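Support > Storage & Drawers > Desktop Organizers > Resolved

Ticket 334: Left drawer will not seat in two-level organizer
Product: Stekero two-level organizer, white frame, clear drawers
Opened by: Ngan-ling Man
Handled by: Ekua Amegashie, Brellcombe customer support
Status: closed, no parts shipped

Reported problem

Customer uses the organizer on a craft and baking table. Left drawer stops short of the closed position. Right drawer closes fully. Fault appeared after the unit was taken apart for washing in July and put back together. No cracks found. Customer asked for a replacement left drawer, part 236.

Log

09:16 — Asked customer to empty both drawers and the top tray, then retry. Same result, so load is ruled out.

09:40 — Asked customer to swap the drawers left to right. The left drawer ran in on the right side without resistance. The right drawer stopped short on the left side, at the same point. Fault follows the frame, not the drawer. Part 236 request put on hold.

10:05 — Asked for the surface under the unit. Customer reports a thick plush cloth over the table. A soft surface lets one leg sink lower than the others and the frame racks slightly. Moved unit to a bare countertop for the next test. Improvement, but the left drawer still caught near the back.

10:30 — Asked customer to remove both drawers and check the runners with a flashlight. Left runner was not clipped at the rear. The front clip was engaged, which is why it looked correct from outside. Customer pressed the rear of the runner until it clicked.

10:42 — Left drawer closes fully on the countertop. Repeated with the drawer loaded with cookie cutters and piping tips, 800 g on the kitchen scale. Closes.

11:20 — Unit returned to the cloth. Drawer closes but drags slightly over the last part of its travel. Advised a flat board under the four legs, or folding the cloth back at that end of the table. Customer prefers the board and has one from an old Wernov shelf. 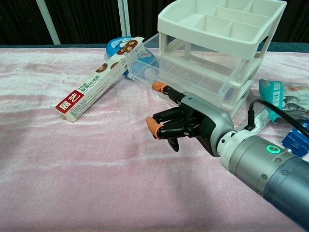

Organizer on pink cloth, left drawer forward. Box of 展艺 double-sided silicone baking paper at left, its far end against the drawer front.

Note: keep the area in front of the drawers clear when testing. A long box resting against a drawer front can hold it at an angle and give a false result. Customer will store the baking paper on the Agyeman wall rack from now on.

Cause

Rear clip of left runner not engaged after reassembly. Soft surface under the legs made it worse.

Fix

Clip the runner at the rear first, then at the front. Check both ends before the drawers go in. Use a flat, hard base.

Follow-up

Customer confirmed by email that the drawer runs freely with the board in place. Request for part 236 withdrawn. The assembly sheet shows only the front clip — passed to the documentation queue as a separate ticket.

Filed under: drawer sticking, runner clips, reassembly after cleaning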